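Accueil | Carnet | Cartes | Fiches communes | Contact
Temps de lecture : 4 min
Rangé dans : Carnet d'atelier, géographie administrative

14 novembre 2019

Reprise de la fiche « Plustthorpe » pour l'atlas des districts. La version d'octobre mélangeait deux choses : le district de Plustthorpe et la ville du même nom. La ville est le siège des services du district mais n'en fait pas partie sur le plan administratif, elle a son propre conseil et son propre budget. Sur notre carte de travail elle était coloriée comme le reste. Corrigé ce matin dans la couche des limites, reste à corriger dans la légende.

Limites du district telles que je les retiens pour l'instant : au nord la baie, à l'est le district de Varkard, au sud le plateau, à l'ouest la commune de Flurmont. Le tracé est suit la rivière jusqu'au vieux pont, puis il quitte le lit et prend la ligne de crête. Notre fond de carte continuait tout droit le long de l'eau, ce qui donnait à Varkard un hameau qui n'est pas à lui. Tatsuya Nomura avait signalé l'erreur en marge du tirage papier et la remarque n'avait pas été reportée dans le fichier.

Côté Flurmont, deux tracés en concurrence. L'ancien cadastre met la limite sur le chemin des crêtes, le plan plus récent la met 400 mètres plus à l'ouest. Pas de texte qui tranche dans ce que nous avons ici. J'ai mis un tireté et une note « limite à confirmer ». Écrit à la mairie de Flurmont pour demander la délibération, pas de réponse pour le moment.

Toponymie. Le nom du plateau apparaît sous 4 graphies dans les sources. Reiko Ikeda propose de garder celle du cadastre en entrée principale et de renvoyer les autres à l'index. D'accord sur le principe. Elle veut aussi une transcription phonétique pour chaque chef-lieu, j'ai répondu oui pour les chefs-lieux mais pas pour les hameaux, sinon on n'en sort pas.

Population : je n'ai rien touché. Les chiffres de la fiche viennent de deux recensements différents et le total ne correspond pas à la somme des communes. L'écart est faible mais il faut choisir une seule année et s'y tenir. À voir avec Reiko avant la mise en page.

Superficie : recalculée après correction de la limite est. Presque 74 km² pour la partie basse, sans le plateau. L'ancienne valeur comptait la ville et le hameau n'y était pas. Vérifier que le tableau récapitulatif reprend bien la nouvelle valeur, il est lié à l'ancien fichier.

Relief et végétation, paragraphe réécrit. Plaine côtière étroite, puis versants boisés, puis le plateau. J'ai enlevé la phrase sur le climat « doux toute l'année », qui ne venait d'aucune source. Le passage sur les voies secondaires reste court : routes de desserte vers les hameaux, chemins revêtus bordés d'herbe et d'arbres, pas de voie ferrée.

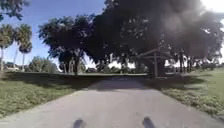 Photo : chemin revêtu entre deux bandes d'herbe

Mise en page. La fiche tient sur une double page si on réduit la carte à l'échelle de celle de Varkard. Corps 10 pour les encadrés, comme sur les autres fiches. La carte de situation passe en haut à gauche. Tatsuya préfère le bas de page, on garde le haut par cohérence avec les fiches déjà tirées.

Sources : le relevé Noguchi est cité trois fois avec trois intitulés différents. Unifié. Il manque toujours la cote de l'exemplaire, je l'avais notée sur le carnet précédent, à retrouver.

À faire :
- légende de la carte, ville hors district
- relancer Flurmont pour la délibération
- choisir l'année de recensement
- index des graphies (Reiko)
- tirage d'essai de la double page, en couleur, à laisser sur la table de Tatsuya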